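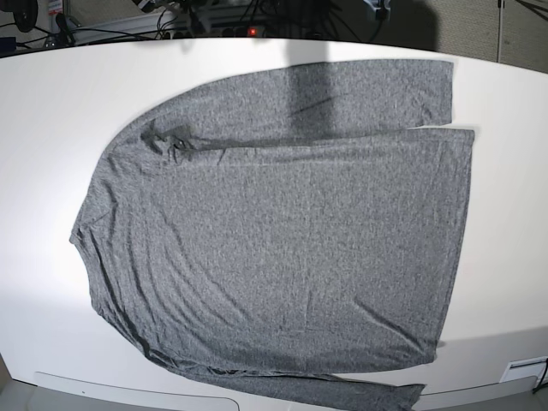 Automation > Cloth handling > Faults and failures

Search this reference Enter term Go

01/07/2019 – Selotus editorial desk

Residual grip, also called late release, is a fault in robotic garment folding in which a gripper keeps hold of the cloth after it has been told to let go. The arm then carries out its next move with fabric still caught in the fingers, and the garment is dragged, twisted or pulled off the work surface. The fault is most common with knitted tops, where a raised bunch of fabric near the shoulder of an otherwise flat sleeve gives the fingers more material to close on than the program allows for. A long-sleeved shirt spread sideways on a white table, with one sleeve laid straight along the body, is a usual starting position for the fold in which the fault was first recorded.

Causes

Most grippers used for cloth report only the position of the fingers. When the fingers reach the open position the controller treats the cloth as released, although a loop of knit may still be hooked over a pad or a screw head. Worn pads make this more likely, as loose fibres catch on the roughened rubber. Static charge is a lesser cause and mainly affects synthetic blends in dry rooms.

A second group of faults begins with the camera. Shadow across a grey garment can be read as a fold or as the edge of a sleeve, and the grip point is then set too far inside the cloth. The fingers take up two layers where one was planned, and the lower layer is often the one that fails to drop.

The Cestonden stoppages

The fault received wider attention after a run of stoppages at the Udora folding cell in Cestonden. In October the cell logged 1015 sleeve folds, of which 883 ended with a clean release. The remainder were stopped by the operator or by the torque limit on the wrist joint. In one case the arm drew a shirt over the front of the table and into its own cable guide, damaging a signal lead. The emergency stop worked as designed and there were no injuries.

The review found that the torque limit had been set for heavier work and was too high to detect a trapped sleeve. It also found that operators had been reaching in to free the cloth while the arm was paused but still powered – a practice the site rules already prohibited.

Prevention

The Namboodiri check, named for the program module in which it first appeared, is now the common remedy. After opening, the gripper rises 15 millimetres and waits while the camera compares the cloth with its earlier outline. If the outline has moved, the fingers close, lower and open again. A second failure stops the cell. Pads are inspected after every 100 hours of running, and power to the arm must be isolated before cloth is removed by hand.

See also: Double pick; Grip point; Protective stop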